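Snack Boxes: Frequently Asked Questions
Last updated 8 Aug 2019

What does a Kavance snack box hold?
The standard box is an open cardboard tray with low sides. Its limit is 800 g of packaged food, tray included. Individually wrapped items only.

Can I pack at home?
Yes. Any flat, clean surface large enough for the tray and the unsorted items is acceptable. A made bed works – spread the packets beside the tray, not on top of each other, and keep the carrier bag within reach for anything left over.

In what order should items go in?
Long bars and cracker packs first, laid flat or diagonally. Small packets fill the corners. Foil packets go in last, as they puncture under load.

Should damaged packets be included?
No. Check the crimped seal at both ends. A creased wrapper is acceptable; an open seam is not.

May I write on the packets?
Marker on the outer wrapper is permitted if the printed date remains legible.

How do I handle labels in other languages?
Leave them as printed. Add an ingredient slip (form 1051) to the tray for each product without an English label.

Packing on a bedspread, with part of the food in the tray:

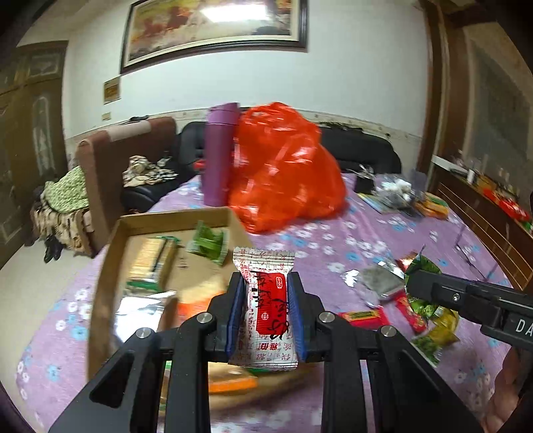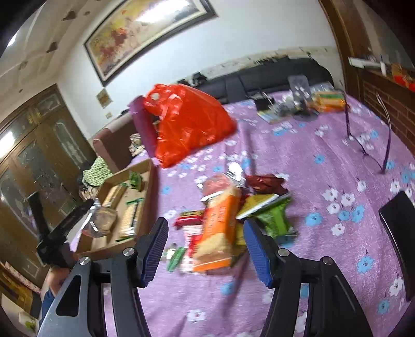 How long can a packed box be stored?
Up to 20 days in a dry room, away from radiators. Boxes for the October collection should not be closed more than nine days ahead.

Where do I take it?
To the Norau desk, ground floor. Réka Virág accepts boxes; questions about weight or forms go to Levente Rácz. Boxes over the limit are returned for repacking.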